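Steam Inhalation and Room Humidity for Dry Throat in Student Housing
Project report, Health and Everyday Care module
Izzati Ismail

1. Background

Many students who live in Nernitz Hall complain of a dry, scratchy throat once the heating comes on. The health desk on the ground floor hands out the same advice every winter: drink more, turn the radiator down, put a bowl of water near it, breathe steam in the evening. I wanted to know which of these things students really do, and whether those who do them feel any better after two weeks.

The project did not look at illness. Anyone with a fever, a chest infection or asthma was asked not to take part, and the sign-up sheet told them to see the health desk. All results are based on what people reported about themselves.

2. Questions

The report deals with two questions. First, how dry is the air in the bedrooms at Nernitz during the heating season? Second, do students who use a small humidifier at night report less throat dryness in the morning than students who only use steam from a bowl?

3. People and rooms

The first survey went out on paper, in mailboxes, and 272 students filled it in. Of these, 152 said they had a dry throat on at least three mornings a week. I wrote to all of them and 80 agreed to take part in the second stage.

The 80 were split into two equal groups by drawing room numbers. One group received a tabletop humidifier on loan (the Lebrun, a cool mist model with a tank that lasts one night on the low setting). The other group was asked to use a bowl of hot water and a towel once each evening, five minutes at a time. Nine people dropped out before the end, four from the humidifier group and five from the steam group. Most of them gave exam stress as the reason, and two did not answer my messages.

4. Method

Each room got a humidity meter, placed on the desk and away from the window and the radiator. Students wrote down the reading when they got up and again before bed. On the same card they marked throat dryness from 0 (none) to 10 (very dry).

Humidifier group: fill the tank with fresh water every evening, run it on low with the door closed, empty it in the morning and leave the lid off. The tank was to be rinsed daily and cleaned with white vinegar every Tuesday.

Steam group: pour hot water into a wide bowl on a firm table, wait one minute, then lean over it with the towel over the head. The face should stay a forearm's length from the water. Students were told to stop if it felt too hot. Nothing was to be added to the water, so no menthol, no salt and no oils.

Both groups were asked to keep to their normal diet. Fruit, tea and lozenges were allowed, but had to be noted on the back of the card. This turned out to be the part people forgot most often.
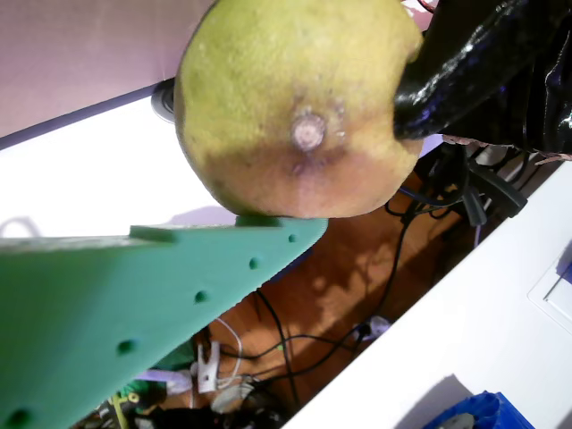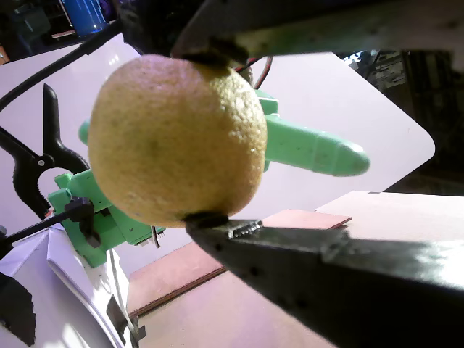
5. Results

5.1 Air in the rooms

Before the humidifiers were handed out, the average morning reading was 31 percent. The driest rooms were on the top floor, where the radiators cannot be turned below the middle setting. In the humidifier group the average rose to 43 percent during the two weeks. In the steam group it stayed where it was, as expected – a bowl of water for five minutes does very little for a whole room.

5.2 Throat dryness

The humidifier group started at an average of 6.1 and ended at 4.2. The steam group started at 5.9 and ended at 5.0. Both groups improved, and the difference between them was smaller than I had thought it would be.

Many in the steam group wrote that their throat felt better right after the bowl and dry again by morning. I had only asked for a morning score and a bedtime score, and the bedtime score was often written down before the steam. A third score straight after steaming would have shown this better.

5.3 Problems reported

Noise was the main complaint about the humidifier. Six students moved it from the nightstand to the floor, and one stopped using the low setting because it hummed more than the high one. Three found water on the windowsill in the morning and opened the window for a while before class. In the steam group the most common remark was that it was a nuisance to carry hot water from the shared kitchen. No burns were reported.

6. Cost

The Lebrun units were borrowed from the Skevosus student health fund and cost the project nothing. The meters, a simple Grorkitz model without logging, were bought out of the course budget of 200 dollars together with the vinegar and the printed cards. The budget was not enough for one meter per room at full price, so part of the meters came from the physics storeroom. I checked those against the new ones for a day and left out two that read too high.

7. Limits

The groups were small and everyone knew which group they were in. There was no group that did nothing, so I can't say how much of the change would have come by itself. The weather also got milder in the second week – the heating ran for fewer hours and the air in the hallways was less dry. The cards were filled in by hand and around one in ten had at least one empty box.

8. Suggestions for the health desk

Lend out meters before lending out humidifiers. Several students found their room was not dry at all, and their throat trouble may have another cause.

Add a cleaning sheet to every humidifier that goes out. I had to explain the vinegar step again in the second week to more people than I expected.

Keep the steam advice, with the safety points from section 4 printed on it, and say that the relief may be short.

Ask the building office about the radiators on the top floor.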